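Planning and Paying for Equipment
Handout for week four – Samina Abbasi

Last Thursday we got as far as the purchase price, and several of you quite reasonably asked why I kept calling it the easy part. I'd like to spend a little longer on that, so do bring your budget sheets along and we'll fill in the rest together.

Take the small sorting project at Skusinthorpe, which Adeel Rana has kindly let us use again this year. The team wanted hand-held grippers for a mixed-bin picking job, and Hirkier quoted 2,000 for a pair. Kiani came in a little lower but left out the finger pads, which wear, and the spare pins, which go missing (they always do!). Once Adeel had put those back in, the two quotes were very nearly level.

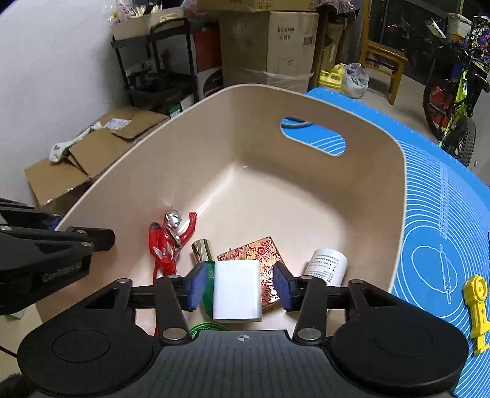
What should go into the budget besides the machine itself?
Delivery, fitting, spare parts, training time and whatever you need for storing and labelling the things it will handle. Put each on its own line, even where the sum is small, and write beside it who gave you the figure.

For the Skusinthorpe job Adeel set aside 500 for spares and a further sum for training, and I think he was wise – people need a good few hours with a gripper before they stop squeezing everything too hard. Mixed goods make this worse, as a glossy charger and a tin want quite different handling, and you should allow for that when you plan your trial days.

A word on timing as well. Skoseck ask for 30 days on most orders, so if you want to begin in May, please count backwards from there and then add a week for signatures.

For next time: draw up a one-page budget for a two-gripper bench and swap it with a neighbour. Zarmeena Mohmand has blank sheets if you've run out.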